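Filed under: Clothes care, Folding, Questions we get a lot

T-shirt folding FAQ — Plovdale Laundry & Mending
Updated 2023-02-02 by Anastasia Politis

Do I need a special table?
No. Big, flat and clean is enough. A bed is too soft, the shirt sinks and your edges wander. We like a white top for dark things — fluff and loose threads show up straight away.
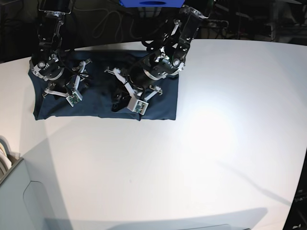

Page 2

My navy shirts still look creased after folding. Why?
Usually they went down creased. Smooth from the middle outwards, flat hand, then fold. Soft wrinkles are fine, they mostly drop out on the shelf. Hard creases need the iron first.

Which way round should the shirt lie?
Whichever suits your reach. Lots of people go collar away from them. Pankaj lays his sideways and works along the long edge. Take hold of both top corners, keep the edge taut and turn a narrow strip over. 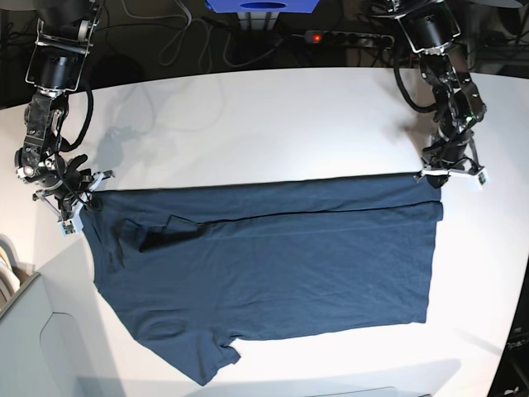
Then run a finger along the crease before the next fold. If the strip is wider at one end, undo it now, it only gets worse. Same for long sleeves, just tuck the arms in frist.

Can I fold two at once?
You can. We don't. The one underneath always slips.

Fluff on dark cotton?
Tape or a damp hand. Wash darks inside out and away from towels. One speck isnt worth a rewash.

How do I move thick folds without them falling apart?
Pinch just under the fold, where the cloth tucks in, and lift slowly. Support the rest with your other hand if it's heavy.

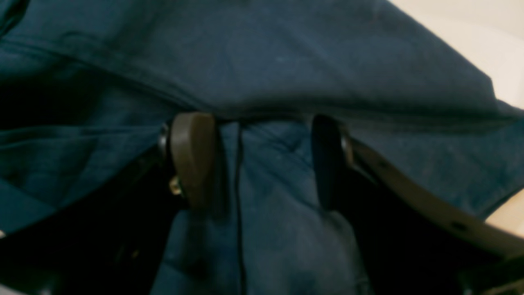 Do you take folding-only bags?
Yes, up to 62 items a bag. Drop off at the Joshi counter, ask for Moataz. No bags taken in November, sorry.

We use cookies to remember your basket. OK / Settings

Contact us | © Plovdale Laundry & Mending | Back to top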